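Chapter 7
Phasing a Mixed-Use Project

What you need before you start: Chapter 5 (ground leases) and the part of Chapter 6 on construction loans. Skip the tax section in 6, we don't use it until later.

Key terms: phase, trigger, podium, anchor, absorption, shared infrastructure, interim use, cross-easement.

7.1 Why build it in pieces

Big projects almost never go up all at once. Money, mostly. A lender will back one building with a clear plan to fill it, and get nervous about four. Also people. A town can only soak up so many new apartments in a year before rents go soft, and the rate at which it does that is called absorption. Remember the word, it comes up on nearly every page from here on.

So the developer splits the site into phases. Phase 1 gets built, leased, and starts paying. Phase 2 waits. Sometimes it waits a long time.

Running case for this chapter: Halach Yards, in Uston. Old rail land, flat, one good street frontage and one bad one. Perkero is the developer, Naidoo the architect for both phases. Full plan is 970 apartments in four buildings, with shops along the street and one office floor over the shops. Two phases, two buildings each. Keep those numbers handy, the excercises use them. 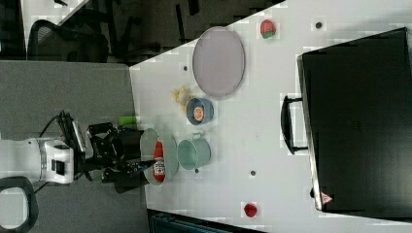
Look first at what Phase 1 has to carry. The roads, the storm drain, the power feed, the sewer line out to the main. All of it sized for four buildings even though only two are standing. This is shared infrastructure, and it makes the first phase look terrible on paper. Cost per apartment way up. Then Phase 2 comes along and looks like a bargain. Neither figure is honest by itself. Spread the shared cost over the whole site and run the numbers again, then show both versions. Lenders will ask.

7.2 Triggers

A trigger is the thing that has to happen before the next phase starts. Could be a date. Could be a lease rate, a rent level, a signed anchor tenant. Could be a city rule: finish the park before you pull a permit for building three.

Dates are weak triggers. Markets move and the calendar doesn't care. Lease rates are better, but define them. Leased or occupied? Counting the free months or not? Does a signed lease with a move-in next March count today? Perkero's first draft said "substantially leased" and left it there. Bad drafting. The city's lawyer and the bank's lawyer read it two different ways and the second phase sat for 16 months.

Write the trigger so a stranger could check it.

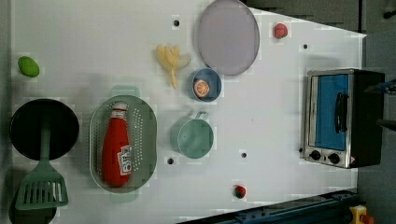 Figure 7.2. Frying pan with a spatula lying across it, and a colander, on a white tabletop.

7.3 The empty half

Between phases there is a hole in the site. Maybe a literal hole. Tenants in Phase 1 look at it every morning, and they signed a lease that had a rendering with trees in it.

Interim uses help. Surface parking is the common one, cheap and a bit sad. Others: a market, a ball court, food trucks, storage for the contractor. Watch out for three problems. First, an interim use that people come to love is hard to remove, and they will show up at the hearing. Second, interim parking trains shoppers to expect free spaces right outside the door. Third, insurance. The lot is still a construction site in the eyes of some policies, so read the thing.

At Uston the interim use was parking on the bad frontage and grass on the good one. Grass was the right call. Kept the view open for the shops, cost very little, and was easy to take back.
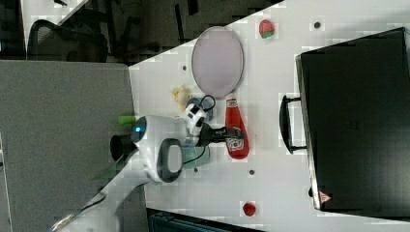
Figure 7.3. Suitcase lying flat on a table, with an oval plate.

7.4 Cross-easements, breifly

Different phases often end up with different owners. Phase 1 gets sold to pay for Phase 2, and now the loading dock belongs to somebody else. A cross-easement lets each owner use what they need on the other's land: driveways, docks, fire lanes, utility rooms. Draft it before the first sale. After the sale you're asking for a favor. Spell out who pays for upkeep, how the split is figured, and what happens to the split when the next building opens.

More in Section 7.9, with sample language.

Before you read on

Work out the average number of apartments per building at Halach Yards. Then list every shared item you'd put in Phase 1, and mark the ones you think could wait. Keep the list. We come back to it in 7.6, after the section on loan draws.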